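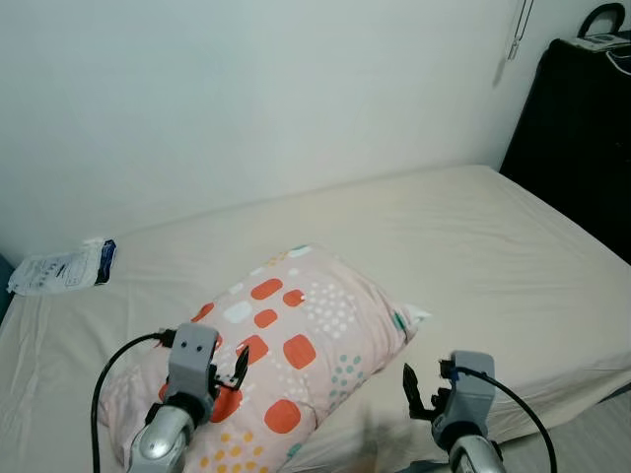
Claltitz, 10 December 2025

Questions I get about the blog

What do you review here?
Mostly older crime novels, plus whatever science fiction I trip over at library sales. I read in bed, late, so anything with a slow first 80 pages has to work pretty hard to keep me!

Where should I start with Denise Wragg?
Everybody asks this one. Start with The Ludero Receipt. It's short (180 pages in my paperback), it's funny, and the burglary goes wrong in a way I still laugh about. Save Bravetside for later -- it's her best book, but you'll enjoy it more once you've met Inspector Vahidi in a good mood.

Do I have to read the Vahidi books in order?
Nope. I read the fourth one first and was perfectly happy. The only pair I'd keep together is Bravetside and the one right after it, which gives away the killer on page 20. I'm still a little sore about that.

Do you give spoilers?
Not in the main review. If I really need to complain about an ending, I put it at the bottom with a warning.

Will you review my book?
Maybe! Send me a note with the first chapter, up to 2,000 words. I'm slow, and I stopped taking e-books in September (my eyes, sorry), so it has to be on paper.

Who is Comfort Ackah?
She writes the science fiction reviews I'm too chicken to write, mainly the very long series. If you disagree with her about time travel, please tell her and leave me out of it.

Can I borrow your copy of something?
I've lost too many that way -- but I do swap duplicates. Right now I have two of The Ludero Receipt and would love a hardcover Bravetside, jacket optional.

Kwaku Korletey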